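How I Clean Our Marble Countertop (and Get the Streaks Off the Dark Parts)

Updated 02/10/2024

We moved into our place on Vondgate with a kitchen full of dark brown marble that I fell in love with on the spot, and then I spent the first month making it look worse every time I touched it. Smears, cloudy patches, that weird dull film you only notice when the overhead light is on. I've got it down to a routine now and it takes me maybe ten minutes, so I'm finally writing it up!

What you need

Dish soap (the mild kind, nothing lemony)
Warm water
A small terry washcloth
A second cloth for rinsing
A dry microfiber towel

Please skip the vinegar. I know, I know, it's in every cleaning post ever. Vinegar and lemon are acids and they etch marble, and once you've got a dull spot in the polish you can't wipe it away. Same goes for bathroom sprays and anything gritty.

Step 1. Clear it off. All of it, even the toaster. Crumbs live under the toaster.

Step 2. Get the dry stuff first. I sweep crumbs into my hand with the dry towel, then shake it out over the sink. If you go in wet you're pushing coffee grounds around the stone, and those can scratch.

Step 3. Mix your water. One small squirt of soap in a bowl of warm water. I used to use way more (more bubbles, more clean, right?) and that was exactly where my film was coming from.

Step 4. Fold the washcloth so it's about the size of your palm. Dip it, squeeze it out a bit, and press down flat with your fingers spread. I lean my other hand on the counter while I work. Go in short overlapping passes, front edge to back, and turn the cloth to a clean side when it gets grubby.

Step 5. Slow down at the seams. Ours has one running across at an angle where two slabs meet, and gunk loves it. Wipe along the seam first, then across. No knives, no scrapers!

Step 6. Rinse. Second cloth, plain water, and go over everything twice. Don't leave suds sitting while you answer the phone.

Step 7. Dry it right away with the microfiber, then crouch down and look across the surface toward the light. Any streaks will show up immediately. Buff those in little circles.

I do the full thing twice a week and a quick damp wipe the other nights. Ours got resealed in September, and I check it by leaving a few drops of water out for a bit. If the stone goes darker underneath, it's time to seal again.

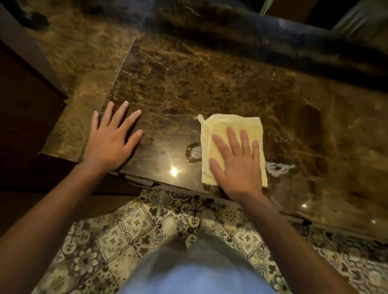 Step 4, with the washcloth folded and plenty of suds on the marble.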